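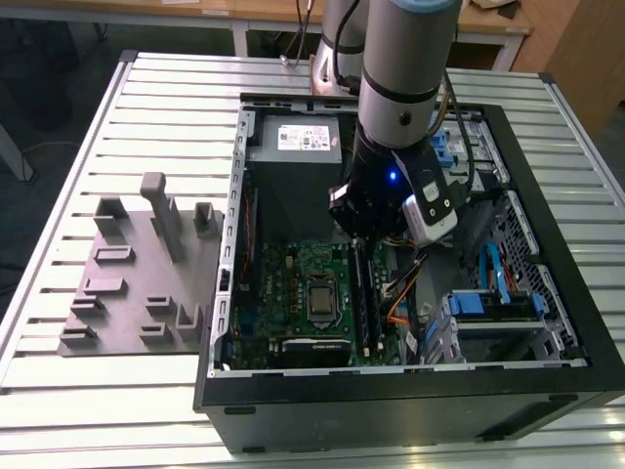 An open tower, power supply at the top and green board below.

May 30, 2021

Everybody I know with a Biltness phone got the same message last week: the new Curneck arrives in June, and if you order early you get a year of Bisent thrown in. The ads spend most of their time on the folding stand on the back. Fine, it's a stand. It holds the phone up. I have been leaning my phone against a coffee mug for years with good results, so I'm going to skip the stand and talk about Bisent, because that's where the money is.

Bisent is the backup service. You turn it on during setup, it copies your photos, texts, call history and app settings up to Biltness's servers, and when you drop your phone in a lake you buy another one and everything comes back. That's the pitch, anyway. I used the trial on my current phone, an Aravena, and I have some doubts.

Start with the word "free." It's free for a year. To claim the year you have to enter a card number, and the box for automatic renewal is already checked. You can uncheck it, but then a screen comes up warning that your memories may not be protected, with a big blue button to go back and a thin gray line of text to keep going. A company that is sure people will want to pay for its service in year two doesn't need to set up the screen that way.

Then there's the space. The free plan holds 40 gigabytes. My Aravena came with 128, and the Curneck starts at 256. So the backup that comes with the phone can't back up the phone. I filled mine before I was done with the photos, and the order it picks things in is a mystery to me. It saved a whole folder of screenshots of parking receipts and left out most of a trip to the coast. There is a setting to choose which folders go first, three menus down, under "Sync preferences" and not under "Backup," where I looked for it for an embarrassing amount of time.

The test I cared about was getting things back out. I wiped the phone (after copying everything to my own drive, I'm not crazy) and restored from Bisent over my home Wi-Fi. It told me it was done. My contacts were there, my texts were there, and the photo app had little gray squares where 381 pictures should have been. Tapping a square brought up a spinner. Some of them loaded after a minute and some came in only the next morning. The help page calls this "gradual restore" and says it saves battery. Maybe it does. I would have liked a message that said "not finished yet" in place of the one that said "All set!" with confetti.

To be fair, the texts came back perfectly, including threads going back years, and I can't say that about every service I've tried. The app settings were mostly right too. My alarm sounds were wrong, but my alarm sounds are always wrong.

What bothers me more is leaving. If you have a Biltness phone you can download your files one album at a time. If you move to some other brand, you use the web page, and the web page limits you to 80 files per download. I did the math on my own photo library and then quit doing the math. There's a desktop program "coming soon," and it was coming soon when I bought the Aravena.

I've seen people on the forums say this is all normal, that every phone maker does it now and you'd be silly to pick a phone over the backup plan. I'd turn that around. The phones themselves are hard to tell apart. The Curneck has a slightly better camera than mine and the same screen, going by the spec sheet, and it will be two years old before you know it. Your pictures are going to be sitting in that account a lot longer than that, and the monthly charge will be sitting on your card right next to them.

So what am I doing? For now, plugging the phone into my computer every other week and dragging the folders over by hand, like it's 2009. It's slow and I forget. I also keep a second copy on an external drive in a drawer. It costs nothing per month, and when I want a picture it opens.

I may still get the Curneck if the price drops after the launch. I'd want to hold it in a store first, since the pictures on the site never show it from the side, and that makes me think it's thick. If I do buy it, I'll take the free year and uncheck the box. I've already put a reminder on the calendar to check that it stayed unchecked.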